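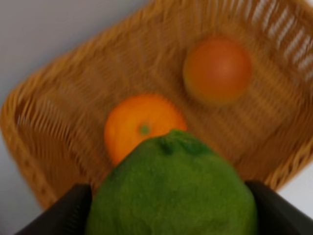
*Fruit in a wicker basket.*

**Culbridge food pantry to add fresh produce from December**

The Culbridge food pantry will hand out fresh fruit and vegetables starting in December, after the town council approved a grant of $3,595 for a walk-in cooler.

Until now the pantry has stocked mostly canned and dry goods. Growers in Somdale had offered surplus apples and squash for two years running, but the building on Arnaud Street had no place to keep them cold.

"We were turning away good food," said Ginette Caron, who manages the pantry. "People ask for fruit more than anything else, especially families with small children."

The pantry served 2,768 households in the 12 months ending November 2021. Produce will be given out on the same schedule as other groceries, and visitors will not need to sign up separately.

Flor Rivadeneyra, whose orchard supplies stores in Somdale and Clullport, plans to send 34 crates for the first delivery. Citrus will be bought from a wholesaler in Clullport, as it is not grown locally.

Parking behind the building will be closed for two days while the cooler is installed. Visitors should use the side entrance during that time.

Gardeners who want to donate extra vegetables may drop them off at the front desk during opening hours.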